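Visiting and Settling in Dorkberg: Your Questions Answered

Is Dorkberg a good place to live?
We certainly think so, though of course we would! It's a small town, laid out on a grid between the river and the old railroad line, and most people can walk to the market, the clinic and at least one decent bakery. The hills start where Kütt Street ends, so you're never far from a proper walk.

When should I come for a first look?
June, if you can manage it. The evenings are long, the lime trees are out and the open-air concerts are running in the main square. Winter has its charms too, but the wind off the river takes some getting used to – bring a good hat.

What are the homes like?
Near the center you'll mostly find older apartments with high ceilings and creaky stairs. Out in Marnutstead, across the bridge, they're newer and brighter, with bigger living rooms and space for a good long sofa. Rents are lower there as well, and the bus into town is easy.

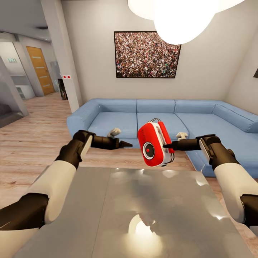 How do I get around?
The Trevico bus line links the station, the hospital and Marnutstead. Cyclists do well here, apart from the climb up to the chapel (no shame in getting off and pushing, we all do it).

Are there schools and doctors nearby?
Yes, both. There are schools on either side of the river, and the clinic next to the market takes new patients all year round. The big hospital is at the last bus stop.

Is there much to do on weekends?
More than you'd guess! The town museum has 2,234 objects on its books, from butter molds to a whole ferry bell, and Lilian Mabula gives a lovely tour if you ask at the desk. There's also the swimming lake, and the chapel path for a quieter afternoon.

Page last updated 1 Nov 2025 by Zane Laur.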